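Workshop Tips: Getting Your Pick Software to Behave

So you've got your arms bolted down and now the software is driving you up the wall? Been there! I write the planning code for our bench here in Briledthorpe, and these are the habits that have saved me the most grief.

Name your saved poses like a person would. "Over bin, high" beats "pose_63" every time (yes, I had a pose_63, and yes, I ran it by mistake).

Slow everything down for the first run of a new plan. I keep a speed setting at 5 percent just for that, and my friend Valbona Matić talked me into making it the default at startup. Smart woman!

Check your color thresholds in the evening too. Mine were lovely at noon in May and hopeless by suppertime, so now I save 2 sets and let the program load whichever one matches the lamps.

Give each arm its own zone in the planner, with a strip down the middle that only one can enter at a time. And plan the lift before you plan the grab – a good grip isn't much use if the next move has no path out. 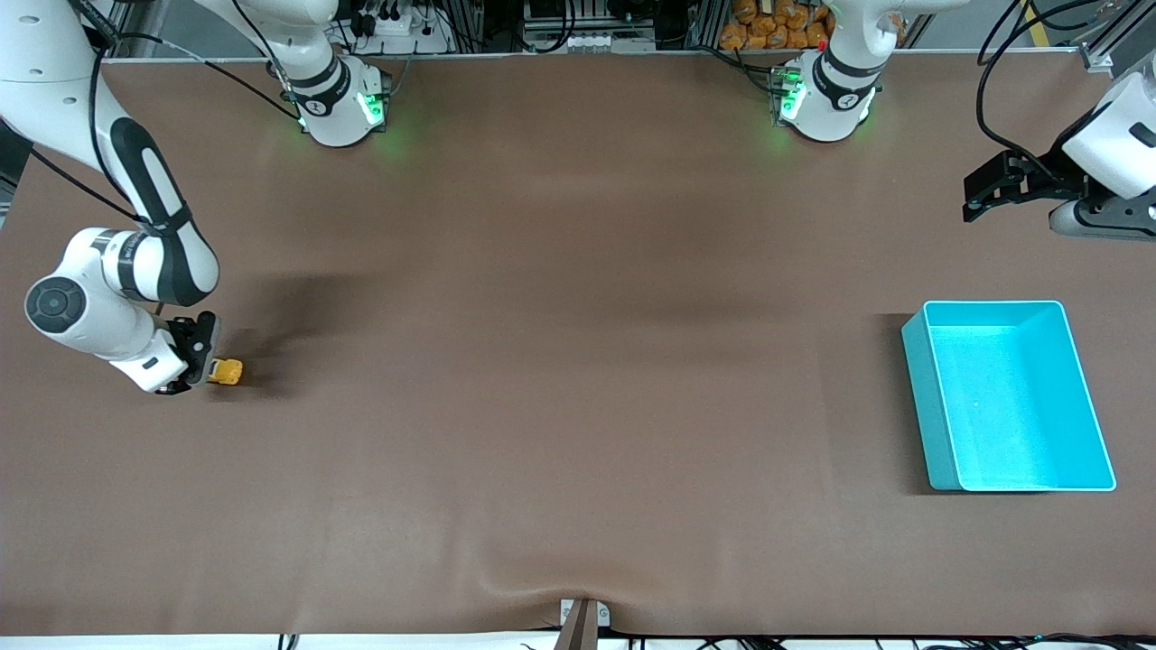
Right gripper closed on the little yellow piece, left one open, blue bin still empty.

Last one: log the gripper width on every close. It's one extra line of code, and I look at that number more than anything else in the file.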